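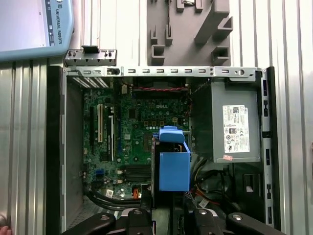 Taking apart an old office computer is not hard for a person with a screwdriver and ten minutes to spare. The difficulty is that there are a great many old office computers, and they are not all the same. Recyclers mostly deal with this by shredding them. Steel, copper, plastic and circuit board go in together and are sorted afterwards as best they can be, and a good deal of what was worth having is lost in the dust.

The group at Cadholm led by Hannelore Gisler has spent the past two years on the alternative, which is getting a robot arm to do the early stages of the job. Their latest results, written up in September, concern one narrow part of it: how a robot should decide where to take hold of a plastic part inside a machine, and what it should do when the part does not come.

The project is called Citska. It runs on an ordinary industrial arm of the kind found in small factories, with a small camera close to the gripper so that the view moves with the hand. Everything the system knows about the computer in front of it comes from that camera and from the forces measured at the wrist. It is given no drawings and no model number.

"We tried it with drawings first," Gisler says. "It was fine until somebody had fitted a different fan, and then it was hopeless. Offices change things. By the time a machine comes to us it has had fifteen years of people changing things."

Desktop computers suit this kind of work because makers have often coloured the parts a technician is meant to touch. A blue tab or lever inside a case usually means that something lifts, slides or swings from that point. Human repairers learn this quickly. Gisler's question was whether a robot could learn it too, without being told, and whether it would then cope when the colour was missing or the latch had moved.

The method has two halves. In the first, an operator guides the arm by hand or by remote control through a removal while the camera and force readings are recorded. The group collected 2,887 of these demonstrations, most of them short. A single one might cover nothing more than approaching a shroud and closing the fingers on it. The recordings include the failures, and the group kept those on purpose. A grip that slides off a smooth edge gives the network a clear sign in the force trace, and it needs to have met that sign before.

The second half is what the group calls the tug test. Having picked a place to hold, the robot closes its fingers and pulls very gently in several directions, a few millimetres at most. The pattern of resistance is compared with what was felt in the demonstrations. A clipped part gives a little in one direction and not at all in the others. A part held by a screw hardly gives anywhere. A loose part simply comes away. Only when the pattern has been sorted into one of these groups does the arm commit to a proper pull.

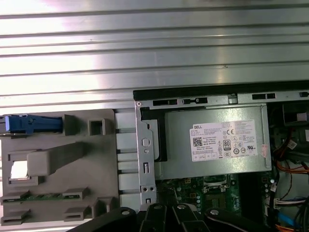
The gripper over an open desktop chassis, with the power supply, part of the motherboard and a blue latch handle in view.

In the main trial the system was set 471 removals on cases it had not met in training, and it was compared with an earlier version that had the same camera and the same demonstrations but no tug test. The earlier version was quicker on easy parts. It went straight in and pulled, and with a fan shroud or a drive bracket in good condition that was often enough. Its trouble came with stiff or damaged clips, where it would pull harder in the direction it had first chosen until the safety limit stopped the arm.

The new version stopped on the safety limit in 9 of the 471 attempts. The group counts all of these as failures, including those where the part was afterwards found to have been glued. Most of the others involved cables. A bundle of wires lying across a bracket can feel very like a clip, since it stretches slightly and then holds, and the network had too few examples of the two side by side.

Cables remain the weak point of the whole project. They hang differently in every case, they hide the connectors underneath them, and the camera sees them from close up and at an awkward angle. The present system does not try to unplug anything. It works around the wiring where it can and asks for a person where it can't.

Lighting has been the other steady nuisance. Ribbed or brushed metal throws bright streaks back at the camera, and in early runs the network took some of these for edges worth gripping. The group first tried dimming the lights, which made dark plastic parts disappear altogether. In the end they left the lights alone and added 2,000 extra training images with the brightness altered by computer. False grips on metal dropped sharply, although Gisler would like to see the same result in a building that isn't hers.

She may get the chance. Dalgleish, a recycling firm that takes in office equipment, has agreed to house a second arm at its sorting hall, working on one bench beside the manual line. The gripper fingers there will be a new set from Bestar, narrower at the tip than the present ones, which are too bulky to reach between a power supply and the case wall.

Speed is the obvious objection. A trained worker can have the shroud, the drives and the memory out of a case while the robot is still testing its first clip. Gisler does not dispute it, and says the tug test could be shortened by skipping directions that the camera has already ruled out. Work on that has started. The first runs saved a little time on each part and brought back two old kinds of mistake, so for now the arm at Cadholm is still pulling in every direction before it makes up its mind.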